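Betreff: Re: [einkauf] Sammelbestellung Juni, Mindestmenge und Versand

Hallo zusammen,

ich antworte gesammelt, weil inzwischen drei Fäden zum selben Thema laufen.

Zur Mindestmenge: Condari liefert Haferflocken, Nüsse und Saaten weiterhin nur ab 200 kg frei Haus. Darunter kommt die Speditionspauschale dazu, und die frisst den Preisvorteil bei Hafer komplett auf. Bei Nüssen bleibt etwas übrig, aber wenig. Der jetzige Stand der Liste ergibt einen Warenwert von 2.849 Euro, die Menge reicht also, solange keiner mehr abspringt. Wer noch streichen will, soll das bitte vor dem Abschicken tun und selbst in der Tabelle ändern. Mails mit der Bitte, eine Zeile zu löschen, gehen bei mir unter.

Zur Haltbarkeit: Kürbiskerne und Walnüsse haben beim letzten Mal eine deutlich kürzere Restlaufzeit gehabt als die Flocken. Ich habe nachgefragt, es war wohl eine andere Charge als angekündigt. Wir bekommen jetzt vorab die Chargennummern mit Mindesthaltbarkeitsdatum. Ich trage sie in Spalte F ein, sobald ich sie habe. Bei Walnüssen würde ich trotzdem nicht mehr als zwei Kilo pro Haushalt nehmen, wenn ihr keinen Platz im Gefrierfach habt.

Zu den Außenstellen: Vier Haushalte bekommen ihren Anteil per Verkero. Das geht weiterhin, aber Papiertüten kommen dort oft eingerissen an. Beim Umpacken also bitte einen zweiten Beutel drum und die Kartons nicht bis unter den Deckel füllen. Kleinpackungen stellen wir aufrecht hinein. Verpackungen ohne deutsche Zutatenliste brauchen einen Zettel mit Übersetzung, Allergene unterstrichen. Hafer bitte immer mit aufschreiben, auch wenn er vorne schon im Namen steht.

Ein paar Bilder vom Tisch, in der Mitte die Haferchips mit Kürbiskernen:

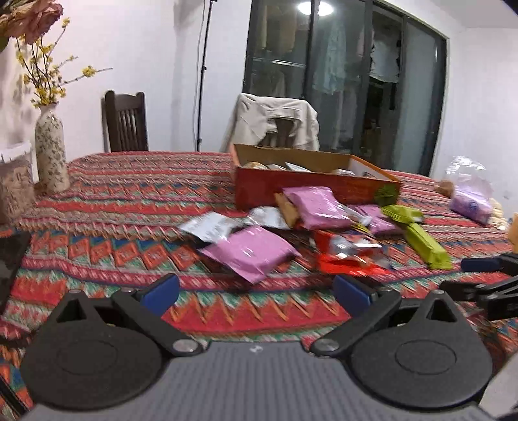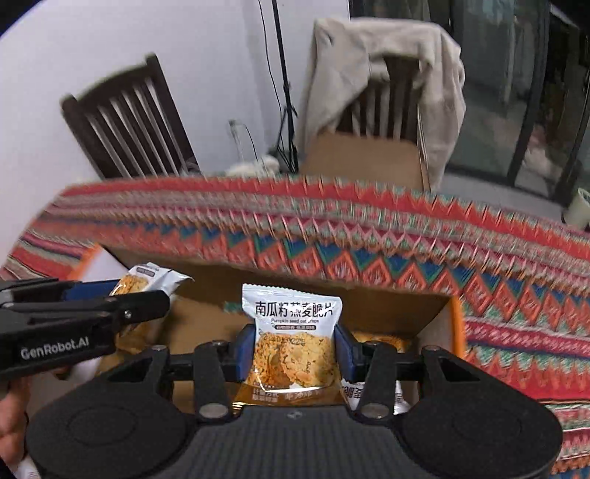
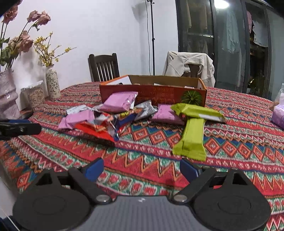
Teguh Tjoa schrieb:

> Ich bin mit der Menge einverstanden, aber nicht mit der Aufteilung der
> Versandkosten. Im Moment zahlen alle denselben Zuschlag, egal ob sie
> abholen oder beliefert werden. Das war bei zwei Paketen in Ordnung. Bei
> vier finde ich es nicht mehr richtig.
>
> Mein Vorschlag: Die Spedition zahlen alle nach Gewicht. Die Pakete zahlen
> die, die sie bekommen. Karton und Klebeband gehen aus der Kasse, das sind
> Centbeträge.
>
> Außerdem: Können wir beim Hafer endlich zwischen glutenfrei und normal
> trennen? In der Tabelle steht nur "Hafer, fein" und "Hafer, grob". Bei
> der letzten Bestellung musste ich dreimal nachfragen, was in welchem Sack
> ist.

Zum ersten Punkt: von mir aus ja. Ich habe es durchgerechnet, für Abholer wird es etwas billiger, für die Pakete entsprechend teurer. Wulan Chin hat schon geschrieben, dass sie damit leben kann. Von den anderen drei Außenstellen hätte ich gern eine Antwort hier auf der Liste. Wenn keine Einwände kommen, gilt die neue Regelung ab dieser Bestellung.

Zum zweiten Punkt: Die Trennung ist eingetragen. Es gibt jetzt vier Zeilen statt zwei. Alle, die schon Hafer bestellt hatten, stehen vorläufig bei "normal". Bitte prüft das. Glutenfreier Hafer kommt in eigenen Säcken und wird als Erstes abgewogen, mit frisch gespülten Schaufeln. Den Rest machen wir danach in der gewohnten Reihenfolge.

Noch zur Waage. Die alte hat in letzter Zeit bei kleinen Mengen gesponnen. Ich habe mit einer Packung Zucker, also 1.000 g, nachgemessen und kam auf über 20 g Abweichung. Für Gewürze und Saaten nehmen wir deshalb die kleine Küchenwaage, für die Säcke reicht die alte.

Offen ist, wer die leeren Säcke mitnimmt. Wulan könnte ein paar für den Garten brauchen, der Rest liegt bei mir im Keller und kann abgeholt werden. Abends ab 18 Uhr bin ich meistens da, kurz vorher anrufen reicht.

Gruß
Dino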